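The case for stating the test method on the label

Most people who buy a tin of paint look at two numbers: the price and the coverage. The price can be checked at the till. The coverage cannot be checked until the tin is empty, by which time the wall is either finished or it isn't. My argument is that coverage should never be printed without the method used to measure it, and that a trade which has put up with the bare number for decades should stop doing so.

Coverage is given in square metres per litre. It sounds like a property of the paint, in the way that density is a property of the paint. It is a property of the paint, the surface, the tool, the thickness of the wet film and the person holding the tool. Change any of these and the figure moves. A smooth sealed board takes far less paint than bare plaster. A short-pile roller leaves a thinner film than a long-pile one. A tin that says 17 square metres per litre is giving the result of one combination, and the buyer is not told which.

I kept records for a housing repair contractor in Binditham for several years, mostly of materials in and materials out. In one run of flats we painted 2,617 square metres of wall and ceiling with a single product, a white matt emulsion sold under the name Usunholm. The order had been worked out from the printed figure with no allowance. We ran short in July with the stairwells still to do.

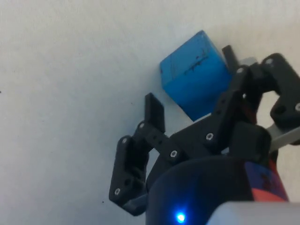 The supplier's answer was that the printed figure was correct, and I believe it was. It had been obtained on a sealed test card with a drawn-down film of fixed thickness. Our walls were patched plaster of at least three ages, rolled by hand. The two results had very little to do with each other, and no one had lied. A true number had been used for a purpose it was not made for, and nothing on the tin gave warning of that.

The usual defence is the phrase "up to". A claim of up to 17 square metres per litre is satisfied by any result from 17 downwards, including nought. As a statement of performance it carries an upper limit and no lower one, while what the buyer needs is the lower one. An estimator wants to know the coverage that will be met or beaten on most jobs, so that the order can be placed against it. Ceilings on performance are of interest chiefly to the marketing department.
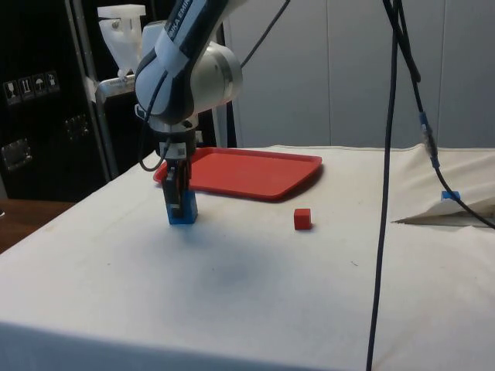 Higinio Lozano

There is a second defence, which deserves a longer reply. It says that the range of real surfaces is so wide that any honest label would have to carry a table, and that a table would confuse people. I have heard this from manufacturers and also from painters, who tend to say that an experienced hand knows what a wall will drink. No doubt. But the experienced hand is not always the one placing the order, and the knowledge leaves the firm when the painter does.

Nor does the table need to be large. Three lines would do: sealed board, previously painted wall, bare plaster. Each line would give a figure for a named roller and one coat. The test conditions could be stated in a sentence underneath. Adhesive makers already do something close to this. The tile adhesive we bought in the same period, Faltateck, gave its consumption by trowel notch size, with a note on the flatness assumed. It was a dull label and we never ran out. I cannot prove the link from one contractor's records, but I know which product took fewer telephone calls.

Silvan Zwahlen, who ran the stores before me, had his own solution. He kept a notebook in which every printed coverage figure was struck through and replaced with the figure from our own jobs, sorted by type of wall. For Usunholm on old plaster his figure was almost 30 per cent below the label. The notebook was good practice, and it was also a private correction to public information, made at one desk for the benefit of one firm. Every other contractor in the district was presumably keeping a similar book or paying for the lack of one.

This is where I think the cost of the bare number is underrated. It is not large on any single job. A short order means a second delivery, a lost afternoon, and sometimes a visible change between batches halfway along a wall. Our second delivery that July came to 935 in the contractor's books, carriage included, which did not ruin anyone. Spread over every site making the same mistake, it is a steady loss with no entry of its own in any ledger. It is filed under materials, or under delay, or is eaten by the painter.
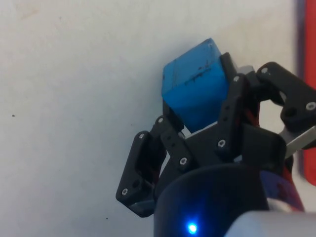 Over-ordering is the other half of the same loss and is even harder to see. Once a buyer has been caught short, the natural response is to add a margin, and the margin is a guess. Half-used tins go to the back of the store. Some are used on the next job. Others skin over and have to be paid for a second time when they are disposed of. A margin chosen without data will be wrong in one direction or the other, and people who have been shouted at for running short will choose the direction that avoids shouting.

The Fankhauser range, which we moved to afterwards, printed a minimum and a maximum. I would not call this a full answer, as the surfaces at each end were not named, but the minimum could be used. I set our orders by it and made small corrections from the job sheets. The corrections got smaller with time, as they should when the starting figure is sensible.

What I am asking for is modest. Print the surface, the tool, the number of coats and the film thickness beside the coverage. Drop "up to" entirely. Where only one figure can be fitted on the tin, let it be the one for a previously painted wall, as that is what most tins are opened in front of. The laboratory figure can go on the data sheet, where the people who want it already look.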